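From: Bendik Granström
Date: 27 Mar 2019
Subject: Re: [home-automation] Will it ever tidy up after me?

Dear all,

Sorry to be slow coming back on this, it has been a busy spell here in Omthorpe and I wanted to do the question justice. The list member in Colombo wrote:

> My children leave blocks everywhere and I'd happily pay for
> something that puts them in a drawer. You've been promising
> us this since December. Are we nearly there or not?

Well, nearly is a generous word, but I do have something to show you! We've been working on precisely that chore in simulation, one yellow block and one drawer, and the first half of it is simply getting the fingers either side of the block.
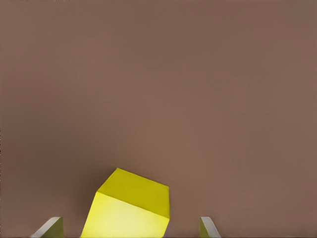 The block between the two fingertips, seen in the simulator.

Picking up is the part I worry about least (famous last words, I know). Out of 202 runs on the Flevex software we had 14 where the grip failed, and most of those came from one bad setting of mine. The drawer is another matter altogether. It has to be opened far enough, the arm has to stay clear of the cabinet top, and then the block has to be let go somewhere sensible, all of which my youngest manages without looking up from her toast.
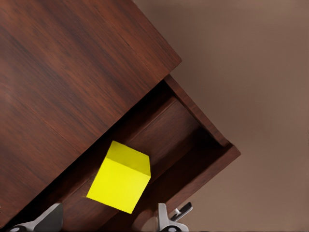

I should add that a real drawer sticks, and has socks in it, and somebody has usually overfilled it. The friends at Astville who tried our earlier version on a proper chest of drawers got it open seven times before they gave up and went to lunch, and I can't say I blame them. So my answer to Colombo is please don't throw out the toy box just yet, but do keep asking, it cheers us up no end to know someone is waiting.

Warmest wishes to everyone,
Bendik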